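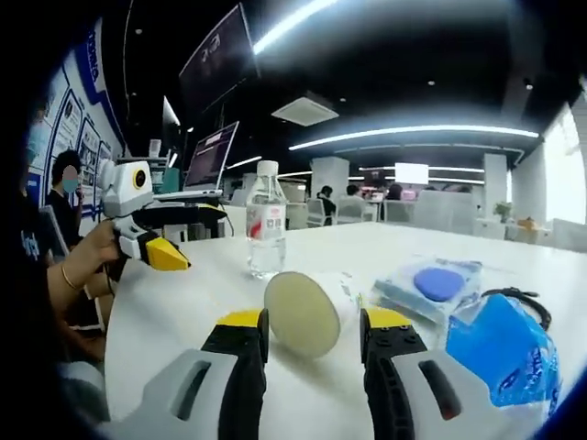

## 3. Descaling your Solheim kettle

The Solheim will tell you it needs descaling by growing louder every morning until you can't hear the radio. If you have hard water, that means once a month. If you have soft water, congratulations, and see you in June.

You need white vinegar, tap water and an hour in which no one wants tea.

1. Unplug the kettle and lift it off its base. The base never needs descaling, whatever the previous edition of this manual said.
2. Pour in 300 ml of vinegar, then top up with water to the 1000 ml line. Stop at the line. The lid is not as watertight as it looks.
3. Put the kettle back, plug it in and bring it to a boil.
4. Switch off and leave it for 41 minutes. Our tester, Genalyn Buenaventura, arrived at this number and will not be argued down to 40.
5. Empty it into the sink, slowly, with your face somewhere else.
6. Fill with fresh water, boil and throw the water out. Do this twice.

**Caution:** Stay with the kettle while it boils. Vinegar foams, and it climbs faster than you'd think.

**Note:** If the third cup of the day still tastes like salad dressing, repeat step 6.

Stubborn white patches on the bottom can be rubbed with a soft cloth once the kettle is cold. Do not use steel wool, a butter knife or a key. The warranty department has seen all three.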